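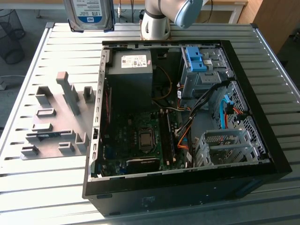 Reply from Hulbridge desk: Which floor is this on, and does it drop out on the wired connection too or only wifi? Also need the ticket number from last time if there was one.

Ticket 966 – reopened
Site: Jekthorpe office, upstairs
Subject: shared drive keeps vanishing, again

Second floor. Wired. Wifi is fine, or fine enough. Old ticket was 113, closed in October as "resolved by restart". Wasn't.

What happens: open a spreadsheet off the shared drive, work on it, go to save, get "network location cannot be found". Wait a bit, drive comes back by itself. Anything unsaved goes into a temp copy if you're lucky. Worst first thing, then again after lunch.

Tried so far:
– restart (obviously)
– unmapped the drive and mapped it again, same letter
– diffrent cable
– different wall socket, the one by the printer
– power saving off on the network card. Thought that had cracked it. Lasted till Thursday.

Desktop tower only. The laptop at the next desk has never done it, same drive, same login.

Reply from Hulbridge desk: Can you check the link speed when it drops? Should say 1 Gbps. And is the Cendero backup agent still installed on that one? We had it taken off most machines at Jekthorpe.

Checked. Says 1 Gbps when happy, drops to 100 Mbps just before the drive goes. Did it 2 times while I was watching. Cendero is still on there yes, didnt know it was meant to go. It's set to run at 11, which isn't when the trouble is, but will take it off anyway.

Update, 4.40pm: Cendero removed, restarted. Still dropped once. Moved the cable to another port on the Dankwa switch in the cupboard and no drops after that, but only an hour's worth so don't close it yet please.

Update, next morning: no drops first thing. Old port on the switch has tape over it now. Can someone order a replacement switch or tell me who does. Leaving this open till Thursday.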